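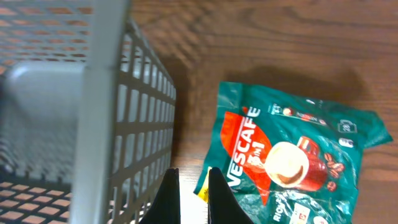
A light gray plastic basket with a perforated wall, on a brown wooden surface.

Visit report: the Amthorpe Hotel before reopening

2021-04-11

The Amthorpe has been closed for the whole of the winter, and the owners used the time to redo the east wing, the kitchen and the basement laundry. Trade visitors were invited to walk through before the first guests arrive. I went on the early tour, which started in the lobby and took a little over two hours with a stop for coffee.

Tanveer Khokhar, the general manager, led the group. He has run the hotel for nine years and came up through the front office, so he spent longer at the reception desk than most managers would. The old counter has gone. Guests now check in at two low tables with a screen on each, and the key cabinet has been moved to a back office. Khokhar said the staff did not like the idea at first. During a trial run they found that people with a lot of luggage got through faster, and the tables stayed.

The east wing has 23 rooms, down from 27. The four that were lost were singles facing the service yard, and they have been joined to their neighbors. We saw two finished rooms and one still waiting for carpet. The finished ones have a desk under the window, a proper reading light on each side of the bed, and enough sockets. The closets are shallow, and a winter coat on a wide hanger will touch the door. I mentioned it and was told the depth was set by a heating pipe that could not be moved.

Bathrooms are all showers in this wing. Anyone who wants a tub has to book on the west side, where the rooms are older and the corridor floor creaks. The water pressure was good on the top floor — I ran both the tap and the shower to check.

The kitchen was the busiest stop. Flimano, the contractor, was still fitting the extraction hood, so we stood at the pass and looked in. The layout has been turned around so that plates come out closer to the dining room. The menu will be shorter than before, with breakfast until 10:30 and dinner on five evenings. Lunch will not be served in the first season. The restaurant keeps its name, Janjua, and will seat fewer people than it used to, with the extra floor space going to a small bar.

Downstairs, the laundry now handles towels and table linen in house. Sheets still go out to a contractor twice a week. The room has a new drain and better ventilation, and the folding tables have been raised by a few inches at the request of the staff who use them.

The last stop was the Geta Room, the function space behind the garden. It measures 1,375 square feet and can be split in two with a sliding wall. The wall took two people to move when we were there, and it does not block much sound. For a dinner or a wedding it won't matter. For two meetings running side by side I would ask to hear it first. There is a separate entrance from the parking lot, with a ramp, and a coatroom that has not been painted yet.

Parking is 15 spaces on site, with overflow at a lot down the hill. The walk back up is steep and there is no sidewalk on the last stretch. A shuttle is planned for events only.

Rates had not been printed at the time of the visit. The west rooms open first and the east wing follows once the carpet is down. Group bookings for August are already being taken by phone, and the online calendar should be switched on after that.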